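Everyday Handling and Tidying
Handout 5: Small round things, open boxes, clear tables
Notes by Hajnalka Veres for the Telirard evening course

Last time we did flat things (paper, trays, folded cloth) and I could have gone on for another hour. Round things are even better! They're the part of clearing up that I look forward to every year, and they make you slow down and use your fingers properly.

Why round things are different

A book stays where you leave it. A ball, an egg, a bead or a nice smooth pebble has its own ideas, especially on a hard white table with a bit of a slope. It touches the surface at one small point, so the lightest nudge from a sleeve will send it off. You need to come at it from above, with the fingers already curved, and close them gently on both sides before you lift.

Into the box

Use an open box with a wide mouth and walls that lean out. Lower your hand past the rim before you open your fingers - dropping from the top gives you a bounce and a lovely rattle and sometimes a chip. Set each piece down near the last one. With speckled or patterned pieces, have a good look while they're in there, as a plain pale box shows up markings you'd never notice on a busy tablecloth.

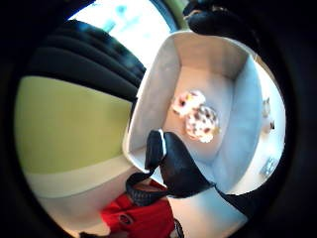
Fig. 1. Speckled round pieces on the floor of a white box.

Try it at home with whatever you have. A Gelwood storage box is fine, so is an old baking tin. Do it once at your normal speed and once at half that. Write down which pieces you found hardest.

Reaching across the table

Most of us reach too far. Forty centimetres is a comfortable stretch for me when I'm sitting down, and I'm not tall, so measure your own. Keep the box just past the things you are picking up, so that the lift and the drop are one short movement. Lean in a little from the hips and keep your eyes down on the piece! 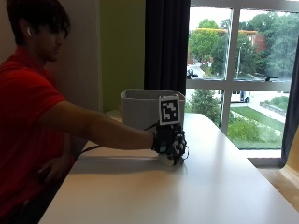

Fig. 2. Fingers curled down over a small white piece, with the bin set further back.

The table afterwards

My favourite bit. Once the small things are dealt with, get down and look along the top towards the window. Daylight picks out crumbs and smears wonderfully. Wipe towards yourself in long strokes, then push the chairs in.
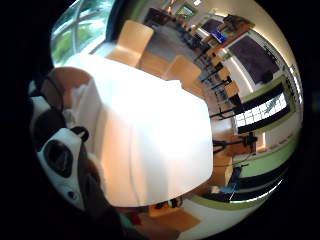

Ekow Nyarko wrote back that he does the chairs first, before anything else, and wipes last of all, and that round things stay put better on a damp cloth anyway. I tried the cloth with marbles and he's right about that. On the chairs I'm still undecided.

For next time: bring one round object no wider than 80 mm, and the box you'd keep it in.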